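Foro > Robótica y automatización > Ferias, visitas y demostraciones
Tema: Jornada de puertas abiertas de Olavar, ¿alguien más fue?

tornillo_sinfin
Mensaje n.º 1

Bueno, pues estuve en mayo en la jornada de puertas abiertas de Olavar y vuelvo más escéptico de lo que fui, que ya es decir. La demostración se anunciaba como «manipulación fina de objetos cotidianos» y yo esperaba algo con más chicha. Dejo tres capturas de las que nos pasaron y luego sigo.
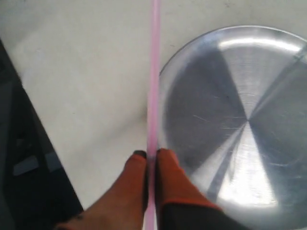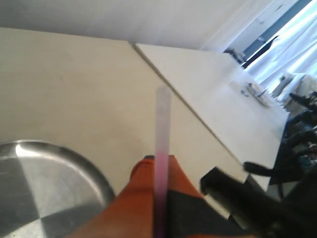
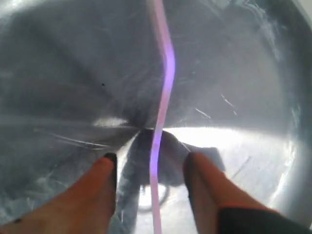
Fotos: Olavar, cámara de muñeca. Material entregado a los asistentes.

Sigo. El tubito rosa de la primera, al lado del plato metálico, está bien agarrado, no lo discuto. Sujetar algo tan delgado sin doblarlo tiene su aquel y las puntas de los dedos parecen bien pensadas. Pero de ahí a lo que dice el folleto hay un trecho. El folleto habla de 2,428 ciclos de agarre en las pruebas internas y en ningún sitio pone qué es un ciclo. ¿Cerrar los dedos? ¿Coger, mover y soltar? ¿Con cuántas intervenciones de una persona? Lo pregunté en el turno de preguntas y me contestaron que «depende de la tarea».

Si alguien fue a otro pase, que cuente.

manolo_plc
Mensaje n.º 2

Yo fui al pase de las 17:00. Me pareció correcto para lo que es. Te quejas de que no tiene chicha, pero intenta hacer eso con una pinza neumática de las de toda la vida y me cuentas. Una cosa fina y translúcida da guerra a cualquier sistema de visión, y encima con un metal brillante al lado metiendo reflejos.

tornillo_sinfin
Mensaje n.º 3

Eso te lo compro. Lo que no compro es que me enseñen una cosa difícil y me cobren otra. En la charla pasaron de eso a «listo para líneas de envasado» en una sola diapositiva. En mi planta una pinza no vive en una mesa clara al lado de una ventana.

gris_ral7035
Mensaje n.º 4

Lo de la ventana iba a decirlo yo. En la segunda foto entra luz del día a chorros y la mesa blanca sale medio quemada por la derecha. Puede leerse de dos maneras: o es un descuido, o lo hacen con luz cambiante a propósito para demostrar que aguanta. Si es lo segundo, que lo digan, porque sería lo más interesante de toda la jornada.

biela_y_manivela
Mensaje n.º 5

A mí la que me interesa es la tercera. Coger algo oscuro, blando y arrugado dentro de un recipiente de acero es mucho más parecido a lo que nos piden los clientes. ¿Eso qué es, un trapo? Y el hilo o cable que pasa por en medio de los dedos, ¿molesta o no molesta? Con una foto no hay manera de saberlo.

tornillo_sinfin
Mensaje n.º 6

@biela_y_manivela A mí también me parece un trapo, pero no pongo la mano en el fuego. En mi pase esa parte se vio solo en pantalla. Y ahí está mi problema: una foto de los dedos con algo en medio me dice que en ese momento había algo en medio. No me dice si salió, si se cayó por el camino o si era el intento bueno de una tarde entera. Pedí ver una secuencia completa sin cortes y me remitieron al departamento comercial.

manolo_plc
Mensaje n.º 7

Hombre, en una jornada de puertas abiertas tampoco te van a poner los fallos en bucle.

tornillo_sinfin
Mensaje n.º 8

Skatov lo hizo en la suya. Dejaron la célula funcionando toda la mañana con un marcador al lado, aciertos y fallos. Falló bastante y salí con mejor impresión que de esta.

paleta_europea
Mensaje n.º 9

Confirmo lo de Skatov, aunque lo suyo eran cajas de cartón, que es otro deporte. Comparar una cosa con la otra me parece injusto.

Sobre Olavar: en mi grupo alguien preguntó por la vida útil del recubrimiento de los dedos y dijeron «hasta 600 horas». Ese «hasta» lo he visto yo en muchas ofertas. Con producto limpio, a temperatura de oficina y sin aristas, será verdad. A mí me gustaría verlos después de una semana rozando chapa.

gris_ral7035
Mensaje n.º 10

¿Y el plazo de cambio? ¿Se sustituye solo la funda naranja o el dedo entero? Porque en la primera foto la parte de abajo del dedo derecho ya es negra y no distingo si es la misma pieza.

paleta_europea
Mensaje n.º 11

Preguntado también. Según ellos, se cambia el dedo entero y se recalibra. Precio no dieron. «A consultar».

nodo_perdido
Mensaje n.º 12

Trabajo en una integradora que ha montado cosas con Lavoie, así que tomad esto con la distancia que queráis. Creo que estáis siendo duros. El metal rayado y con reflejos es mal fondo para cualquiera, y que un fabricante te lo enseñe así, con sus arañazos, me da más confianza que el típico fondo negro mate de estudio. Otra cosa es el discurso comercial, que ahí os doy la razón.

tornillo_sinfin
Mensaje n.º 13

@nodo_perdido Punto para ti con el fondo. No lo había mirado así.

Mantengo lo demás. Para que me tomen en serio un presupuesto necesito 100 intentos seguidos, con mis piezas, y que me enseñen los 100, los malos también. Se lo puse tal cual en el formulario de salida.

biela_y_manivela
Mensaje n.º 14

¿Te han contestado?

tornillo_sinfin
Mensaje n.º 15

Un correo automático dándome las gracias por mi interés y un enlace a Gistura, que por lo visto es su plataforma de seguimiento. Para entrar hay que registrarse con el CIF de la empresa. Ahí lo he dejado.

manolo_plc
Mensaje n.º 16

Yo sí me registré en Gistura. Hay fichas técnicas, planos de la brida y poco más. Vídeos, dos, y los dos con música y cortes. En eso te tengo que dar la razón, muy a mi pesar. La ficha de la pinza por lo menos trae las fuerzas de cierre y no está mal hecha. Si alguien la quiere, privado.

biela_y_manivela
Mensaje n.º 17

Te escribo. Si me dejan llevar mis piezas a una prueba abro tema aparte.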